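How to Clean Scuff Marks Off a Painted Wall

Usha Fernandes
February 24, 2026

Most scuffs on painted walls come from chair backs, bags and furniture being pushed against them. You can usually get them off without repainting, as long as you start gently and let the wall dry before deciding what to do next.

What you need

Two soft white cloths
A bucket of warm water
Mild dish soap
Baking soda
A melamine sponge, for stubborn marks only

Colored cloths can leave dye on light paint, so stick to white.

Step 1. Clear the area

Pull furniture back far enough to stand comfortably. If a table has to stay against the wall, take small things off it and fold any tablecloth away from the edge. Drips run down faster than you expect.

Step 2. Dust first

Wipe the wall with a dry cloth from top to bottom. Wet dust turns into gray streaks, and then you have two jobs.

Step 3. Look at the marks from the side

Turn off the ceiling light and hold a lamp close to the wall. Smudges sit on top of the paint. A scratch has an edge you can feel with a fingernail, and washing won't remove it.
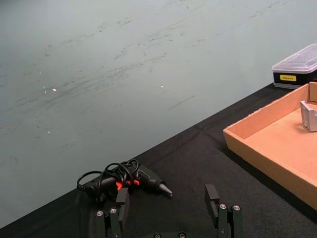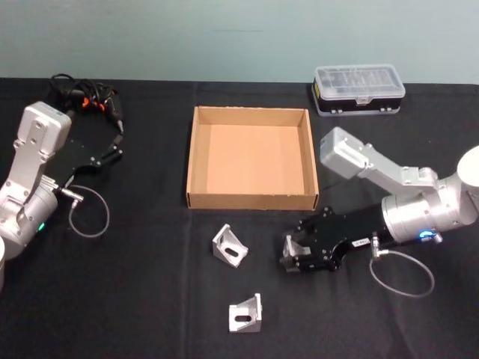

Step 4. Wash with soap and water

Add a small squirt of soap to the bucket. Wring the cloth out hard and rub in light circles for 12 seconds or so per mark. Rinse with the second cloth and pat dry.

Step 5. Try baking soda

Mix baking soda and water to a thin paste. Dab it on, wait 5 minutes and wipe it away. Test it behind a door first – flat paint can turn shiny when rubbed.

Step 6. Touch up what is left

Fill scratches with a little spackle, sand lightly and paint with a small brush. I keep leftover paint in a jar with the color name on the lid. Ours is Boketti 627, and a jar I filled last May was still fine.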